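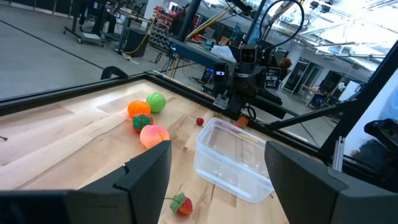 In this reporting period the left arm of the Vavel cell developed a fault which stopped our sorting trials for nine working days. I explain it first, because it changes the schedule we agreed with Leclerc. The fault is in the gripper. When the controller sends the command to close, the fingers sometimes stop before they reach the target width, and no error is raised. With large items like the orange and green balls the effect is small. With the toy strawberries it is serious, as the item leaves the fingers during the lift. Of 206 recorded picks, 80 ended with a drop.

We first suspected the finger plates and exchanged them. This did not help. Dinesh Biswas then compared the motor current with the position log and found that the force limit returned to its default value of 200 after each emergency stop. The operator screen continued to show the old value. I consider this also a safety matter: on another task the default could be too high, and the operator would not know it.

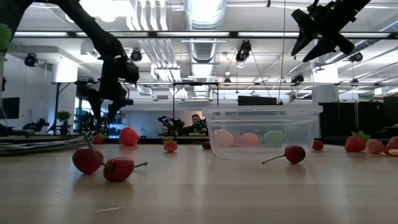 Sorting task with toy fruit and clear plastic container, Grukari test hall.

Actions taken: the limit is now read back from the gripper before every run, and the run does not start if the two values differ. Busteck has received our logs and promised a firmware correction. Until it arrives, the arm works at reduced speed.

Open points: the right arm uses the same firmware and is not yet checked. The second milestone moves to August. We ask for no additional budget.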